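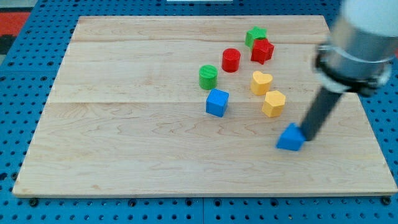 UNIT 2: NUMBER AND SHAPE

Contents | Previous chapter | Next chapter | Glossary | Teacher notes

Chapter 4
Sorting and Classifying

To classify is to place things into groups according to a rule. People do this every day, often without noticing. A library shelves its books by subject, a hardware store keeps its bolts apart from its nails, and a post office separates letters by the town to which they are addressed. In each case somebody has chosen a rule, and the usefulness of the groups depends on that choice.

A rule is based on an attribute. Colour is an attribute, and so is shape. A red cylinder and a green cylinder belong together if the rule is shape, but fall into different groups if the rule is colour. Neither result is wrong. Two students may sort the same collection in different ways, and each should be able to state the rule that was used.

Some rules are harder to apply than others. "Large" and "small" cause disagreement unless a dividing point is set beforehand. The Kamholm seed store, described in Section 4.3, holds almost 4,000 packets of seed. When Kheri Lema began work on its catalogue, the packets were filed as "early" or "late" according to when they should be planted. Staff could not agree on which drawer should hold the August packets. She replaced the two headings with the name of the planting month, and 545 packets were moved as a result.

Objects may also be sorted by more than one attribute at the same time. A two-way table shows one attribute along the top and another down the side, so that each object has a single cell. Where the groups overlap, a Venn diagram is often clearer. Both methods are introduced in this chapter and will be used again in the study of data in Unit 5.

In this chapter you will learn to:
- name the attributes of an object
- state a sorting rule in words
- complete a two-way table
- read and draw a Venn diagram with two circles

Key terms: attribute, category, classify, overlap, set

Before you begin
Choose a drawer or shelf at home and write down the rule by which its contents are arranged. If there appears to be no rule — as is often the case with kitchen drawers — suggest one, and list any items that it would leave without a group. Bring your notes to class on Friday.

Contact the publisher | Copyright Walon Educational | Back to top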